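Equipment label

An equipment label, also called an asset tag or inventory label, is a small plate, sticker, or printed mark attached to an object so that it can be told apart from other objects of the same kind and matched to a written or electronic record. Equipment labels are used by hospitals, schools, libraries, museums, workshops, rental firms, and public offices. A label may carry a number, the name of the owner, a machine-readable code, or a mixture of these.

Equipment labels differ from product labels, which are applied by the maker and describe what an item is, and from safety labels, which warn of a hazard. They also differ from serial numbers. A serial number is given to an item by its manufacturer and stays the same for the life of the item, while an equipment number is given by the owner and may change when the item is sold or moved to a different department.

Contents
History
Numbering
Materials and attachment
Machine-readable codes
Placement
Paired and grouped items
Audits
Criticism
See also

History

The practice of marking goods to show ownership is very old. Potters, masons, coopers, and farmers all used marks that were cut, stamped, or burned into an object or animal. Most of these marks identified an owner or maker and did not set one item apart from the next.

Individual numbering became more common as large institutions began to hold many objects of the same pattern. Railways numbered lamps and wagons, armies numbered rifles, and hospitals numbered beds and linens. The number was entered in a bound ledger, usually with the place where the item was kept and the name of the person answerable for it. Stamped brass discs were widely used for this purpose, as were painted numerals and woven tapes.

The Dalgate Infirmary ledgers are often cited in local studies of the subject. The first volume lists 2452 items, from iron bedsteads to soup ladles, each with a number and the ward to which it belonged. Numbers were painted on wood and punched into metal. Items that were broken beyond repair were struck out in red ink, and their numbers were given to new purchases the following January. This reuse of numbers has made the later volumes hard to interpret, as one number may refer to several unrelated objects.

Self-adhesive paper and plastic labels replaced discs and paint in most offices during the twentieth century. They were cheaper and could be applied without tools, but they were also easier to remove.

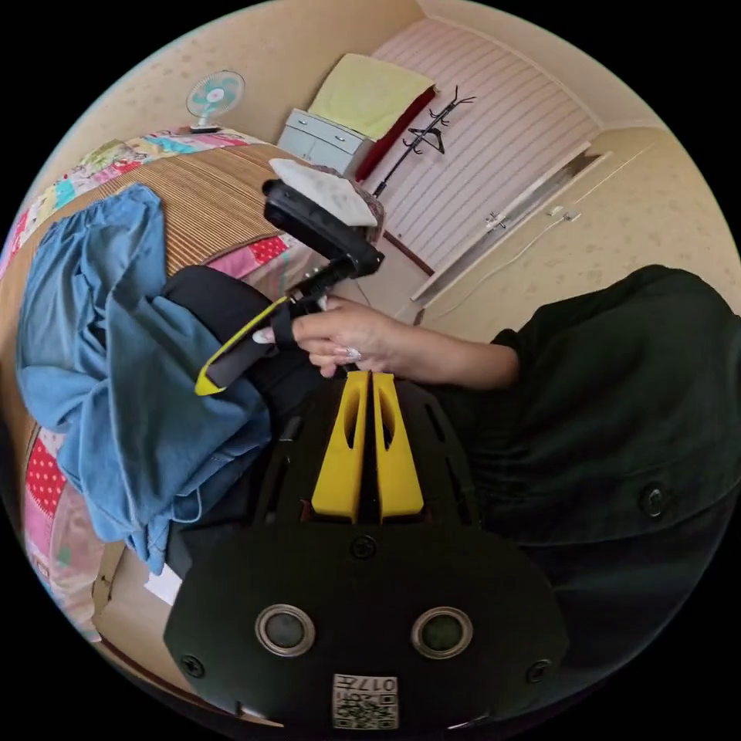 Numbering

Three broad approaches to numbering are in general use.

In sequential numbering, each item receives the next free number regardless of what it is or where it is kept. The method is simple, and the number by itself says nothing about the object. Short lists often use a fixed number of digits, with zeros placed in front of the lower numbers. This keeps entries in the correct order when they are sorted as text and makes it easier to notice when a digit has been lost.

In block numbering, a range is set aside for each department or class of object. A school might give numbers below 300 to classroom furniture and begin its laboratory stock at 1000. Block numbering allows a reader to guess the type of an item from its number, but it fails when a block is filled. Institutions that have used it for a long time often hold lists with overflow blocks whose meaning is known only to senior staff.

In coded numbering, letters or digits within the number stand for a building, a year of purchase, or a source of funding. Coded numbers can be long, and they become misleading when an item is moved. The archivist Gunvor Strömberg, in her survey of municipal inventories, recommended that a number should carry no fact that could later become false. She advised that location and department be kept in the record and left off the label.

Practice also varies on the reuse of numbers. Most current guides advise against it.

Materials and attachment

The choice of material depends on the surface of the object, the conditions in which it is used, and how long the label is expected to last.

Paper labels are suited to items that are kept indoors and seldom handled. They tear easily and are damaged by water and cleaning fluids. Polyester and vinyl labels resist moisture and wear, and are the usual choice for office equipment. Metal plates, most often of aluminum, are used on heavy machinery and on items kept outdoors. Woven or heat-sealed labels are used on clothing and linens.

Adhesive labels hold best on flat, smooth, clean surfaces. Curved surfaces cause the corners of a label to lift, and for this reason small labels are preferred for rounded objects. Rough or oily surfaces may require a plate fixed with rivets or screws. Drilling can damage the object or end the maker's guarantee, and many institutions require written approval before a plate is fixed in this way.

Some labels are designed to show signs of removal. These may break into small pieces when lifted or leave a printed pattern on the surface. Their purpose is to discourage the transfer of a label from one item to another. Museums do not generally use adhesive labels of any kind on objects in their collections, and rely on tie-on tags or on numbers written in ink over a removable coating.

Machine-readable codes

A machine-readable code allows the number on a label to be entered into a record without typing. The two most common types are the linear barcode, which is made up of parallel bars, and the QR code, which is a square pattern of dark and light cells. A QR code can hold more information in a given space and can be read in any orientation, including upside down. It can also be read when a small part of the pattern is dirty or damaged.
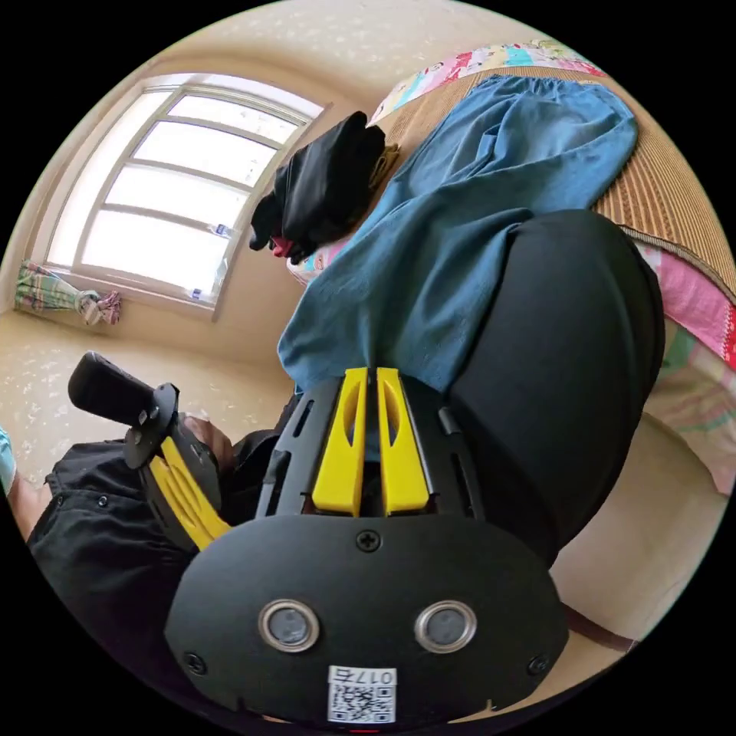 A white label with a QR code and the number 017 on a black faceplate.

It is common for the number to be printed in plain characters next to the code. The printed number serves as a reserve when no scanner is at hand or when the code cannot be read. It also allows staff to check that the code and the number agree. Mismatches can occur when labels are printed in batches and the two parts are taken from different lists.

A code may hold the item number alone or a web address that leads to the full record. Addresses are convenient for the public, who can open the record with a telephone, but they stop working if the institution changes the name or structure of its site. The Humside Library Service used addresses on its loan equipment and later had to relabel the whole collection after a change of supplier. Its revised handbook, dated 7 July 2022, calls for labels that hold only the item number.

Placement

A label should be easy to find and unlikely to be worn away. These two aims are often in conflict, as the surfaces that are easiest to see are frequently the ones that are touched most. Common positions include the rear panel of a cabinet, the underside of a seat, the inside of a door, and the lower edge of a casing.

Consistency is generally considered more important than the exact position. Where all chairs in a building are labeled in the same place, a count can be carried out quickly and missing labels are easily noticed. Guides also advise that labels be kept clear of vents, joints, moving parts, and any marks applied by the maker.

The direction in which a label is read is less often specified. A label may be placed so that it is upright to the user of the item or upright to a person facing it. Engebretsen, a supplier of printed labels to schools and clinics, includes a placement card with each order on which the preferred direction can be marked by the customer.

Paired and grouped items

Objects that are used together present a special difficulty. A pair of crutches, a set of scales with its weights, or a camera with its case may be recorded as one item or as several. If only one number is given, the parts can become separated without the loss being noted. If each part has its own number, the list grows longer and the link between the parts must be recorded elsewhere.

A frequent solution is to give the group a single number and add a word or letter for each part. Left and right members of a pair may be marked as such, and the parts of a larger set may be given letters in order. The Vukham Technical College applies this method to its drafting and surveying stock, and lends a set only when all of its parts are present.
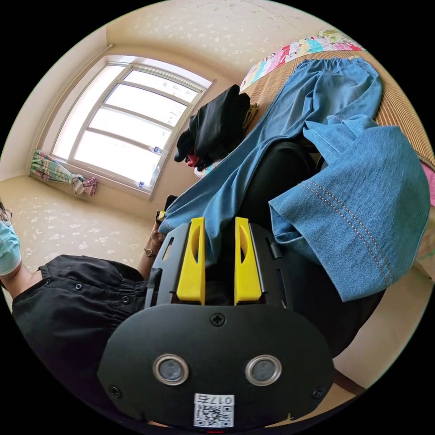

Consumable parts are not usually labeled. Batteries, bulbs, blades, and similar items are treated as supplies and are counted by quantity. The line between a supply and an asset is normally drawn by price, with a threshold set by the institution or by the body that funds it.

Audits

An audit, or stock check, compares the labels found on objects with the entries in the record. It may be carried out in full, in which case every item is inspected, or by sample. A sample audit may start from the record and look for the object, or start from the object and look for the record. The first method detects missing items, and the second detects items that were never entered. Auditors commonly use both.

Items found without a label are either matched to an existing entry by their serial number and description or treated as new. A replacement label normally carries the original number. Some systems add a mark to show that the label is not the first to be applied, so that the earlier one can be rejected if it is found again.

When an item is sold, given away, or destroyed, its label is removed or defaced and the record is closed. Closed records are usually retained for a period set by accounting rules.

Criticism

Equipment labeling has been criticized for the amount of time it requires in relation to the value of the goods protected. Small organizations may hold few items of any worth and may find that a simple list is sufficient. Strömberg noted that several of the towns in her survey had labeled wastebaskets while leaving expensive instruments unrecorded, and she attributed this to the practice of labeling room by room with no regard to price.

Objections have also been raised on grounds of appearance, particularly where labels are placed on historic furniture or works of art in public buildings.

See also
Barcode
Inventory
Ledger
Nameplate
QR code
Serial number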